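Open house at Jarnura: memory sticks and a very patient arm

14 January 2025

I finally made it to the Jarnura open house, and I spent most of it parked at one bench! The job there was RAM: an arm fits memory into an old desktop tower, and we all got to stand and watch.

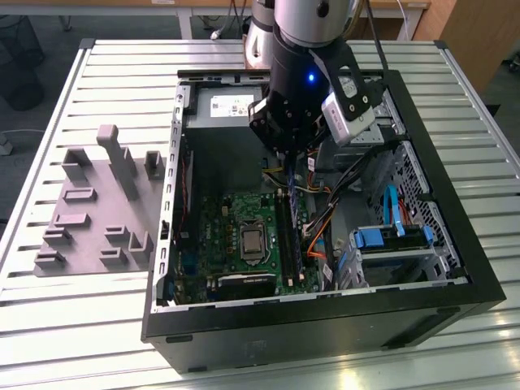
Lining up a memory module at the Jarnura open house.

Crisanto Barredo ran the demo and took every question I threw at him (there were plenty). The project is called Ningate, and he says the hard part is the last little push into the slot.
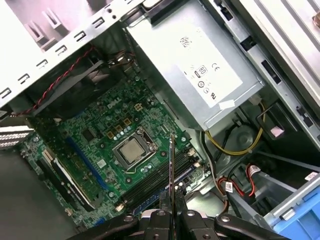

Remedios Yap told me she'd rather see it try a laptop, where there's hardly any room to get in. Fair point, and Crisanto wrote it down.

I stayed 45 minutes and missed the talk upstairs completely. The next open house is in August, and if you go,
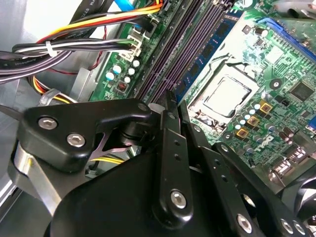
get there early and grab a spot near the bench. Sign-up is at the front desk and groups are kept to 12.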